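Baretti has started shipping the Rosulis, its new weapon light for full-size pistols, the company announced in March 2020. The light gives 500 lumens and runs on one battery.

"Dealers asked us for a simple switch, and we made it," said product manager Rekha Gowda.

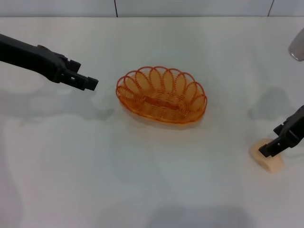 An orange basket on a white tabletop.

The Rosulis fits standard rails and comes with 3 mounting keys. A holster from Prandside is planned for November. The first orders go to 23 dealers.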